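Bench notebook, Hustby kitchen cell
June 8, 2025
O. Rengifo

Both arms on the rail, rack against the back wall. Went on with the rack task all morning. Orlando Escobar at the pendant until lunch, then me.

Yesterday's gripper offsets reloaded without trouble. Left arm still comes in a little low when the forearm is stretched out to the rack. I shimmed the base plate last week and it helped some. Leave it alone until the new plates come from Skustska, they say July.

Talked with Orlando over coffee about what the people in the dish room at Cáceres will do once a cell like this goes in. I have been putting it off in these notes because it isn't a control problem, but it keeps coming back as one. The room now has 4 people on the evening shift. Two scrape and load, one runs the machine, one racks and puts away. Management's slide says the cell takes over racking. The woman who does racking told Orlando she also catches the chipped bowls, sends back the greasy ones, and tells the line when they are short on small plates. None of that is in our task list. If we ship what we have, those jobs land on whoever is closest, with no time given for them.

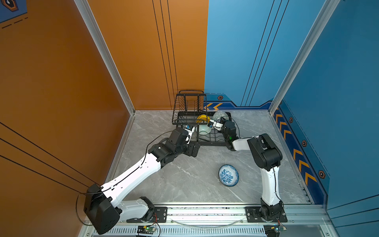

Vol. 2, p. 400

Bowls are the hard part of the set. With both grippers at the rack the arms have to share the space over the tray, and the left has the longer reach in. Patterned bowl on the floor in front, upside down, is the kind of start I want more of. The dish room does not hand you bowls right side up. The rule Orlando wrote has the right arm take anything on its own side and the left wait. It is slow but I would sooner keep it slow for now. The people at Cáceres will be standing near this thing, and they need to be able to guess which arm goes next.

Wire rack: stay with this type. I had asked Kurkura for a rack with wider slots, made for grippers. Orlando is against it and he has talked me around. The staff lift and carry racks all night and they know the ones they have. If we change the rack we change their work too, and then we have to train for it.

Numbers. The contract asks for 2,000 placements before the site visit. Fine, but a count of placements doesn't tell me what happens when one goes wrong and somebody has to reach in. Want a stop and restart that a person with wet gloves can do without calling us. At present it takes a login. Orlando thinks a big button on the outside of the post, and a light that can be seen from the sink. The little green one on the right wrist is no use to anyone standing back there.

Also asked him to find out who gets trained on it. So far the plan names the shift lead only. The shift lead is on the floor half the evening. I want the racking person trained first, and paid at the higher grade if she ends up minding the cell. That's not ours to decide but it can go in our report as a staffing need.

To do:
Left arm, check the cable loop at the elbow for rubbing.
Write up restart without login, send to Orlando.
Add reject spot for chipped bowls. Ask Cáceres where they put them now.
Get the evening shift to come and watch a run before July. Let them load the rack their own way.

Powered down both arms after the last set. Log copied to the Hustby drive.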